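Bench inspection checklist, snack sorting examples
Ristport annexe, Bavden project
Inspection date: 2019-08-16
Result: pass, with comments. The comments are the long part.

Purpose of this check: to decide whether the bench is fit to go on gathering examples for Ekis, our learning system, which is meant to pick up packets of snacks and put them in a basket. It learns from whatever we give it, including our bad habits. The target for this batch is 1,000 accepted examples. The grand total recorded before the inspection was 3,424, a figure I would enjoy more if I trusted the first few hundred.

Section 1. Before the arms are powered

1.1 Rail bolted down, no play at either end. Pass.
Comment: do push it. Looking at it sternly is not a test.

1.2 Emergency stop within reach of the operator's seat. Pass.
Comment: last February it was within reach of the operator's seat provided the operator stood up. Moved since.

1.3 Cables have slack at full reach and do not snag on the joints. Pass with comment.
Comment: run each arm slowly to its furthest point and watch the loop at the elbow the whole way. A cable that clears the joint going out can still catch coming back.

1.4 Grip holds a full bag without bursting it. Pass.
Comment: closing force has been turned down by 2 steps. Crumbs in the finger joints are a cleaning job and I am tired of it.
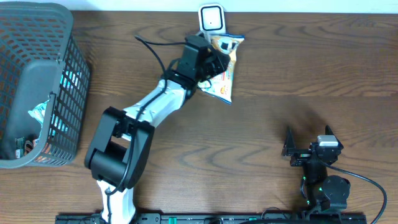 Inspected and written up by the bench safety lead, Ristport

Section 2. Cameras and view

2.1 Lenses wiped with the proper cloth. Pass.
Comment: a sleeve is not the proper cloth. Nor is the other sleeve.

2.2 Wrist views show the fingers and the table between them. Pass.
Comment: if you can't see the fingertips, neither can Ekis, and it will learn to grab at hope.

2.3 All views start recording together. Pass on the second try.
Comment: the first try had one view lagging behind the rest. Restarted the Lò recorder, which cured it, as restarting Lò cures most things. Logged as a fault all the same.

2.4 Wall and table marks noted. Comment only.
Comment: I had asked for the scuffs on the wall to be painted over before the next batch.

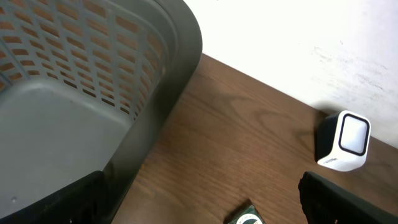
Please leave the wall alone, came the reply from the Bavden end. Half the examples already have those scuffs in them, and if you paint it mid-batch we will spend a week working out why the scores moved. Paint it between batches, or scuff it some more, but tell us which.

Accepted. The paint goes back in the cupboard. Item 2.4 now reads "marks noted, not to be improved".

Section 3. Laying out the packets

3.1 Layout changed between examples. Fail, then pass.
Comment: operators are tidy people and put things back where they found them. Do this 60 times and you have one example, recorded 60 times. Mix it up: packets apart, packets touching, one lying partly over another, a big bag off to the side where only one arm can sensibly get it.

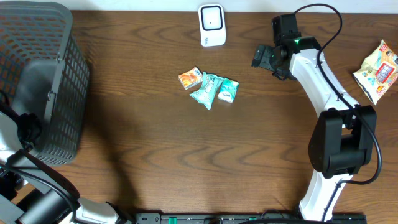

The touching ones matter most. Left to ourselves we all set out nice separate packets, get nice clean picks and feel very able, and then Ekis meets two wrappers side by side and tries to lift both. Every operator should do some awkward layouts in each session and should not save them for the end, when everyone is cross.

3.2 Hands clear before the start signal. Pass.
Comment: "nearly clear" was offered to me as a status. There is no box for it.

3.3 Burst or leaking packets removed and binned. Pass.
Comment: binned means the bin. Stock for the bench is not lunch, and an opened packet does not weigh or fold like a sealed one.

Section 4. While recording

4.1 One person drives, one person watches. Pass.
Comment: the watcher watches the arms. The phone will keep.

4.2 Arms do not cross over each other. Pass with comment.
Comment: if both are going for the same side, stop, back one off and mark the example as spoiled. Keep spoiled examples in their own folder. Do not delete them to make the numbers prettier.

4.3 Small packets are picked as slowly as large ones. Pass.
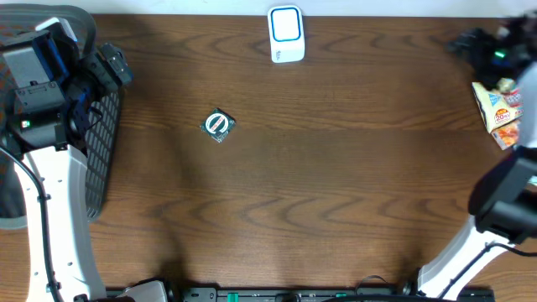

Section 5. Shutting down

5.1 Arms lowered to rest before power is cut. Pass.
Comment: they drop otherwise, and the table comes off worse.

5.2 Tally in the book matches tally in Lò. Fail.
Comment: the book is ahead. Recount before the next session and sign for it.

5.3 Faults written down the same day. Pass, mostly in my handwriting.

Still open: 2.3 and 5.2.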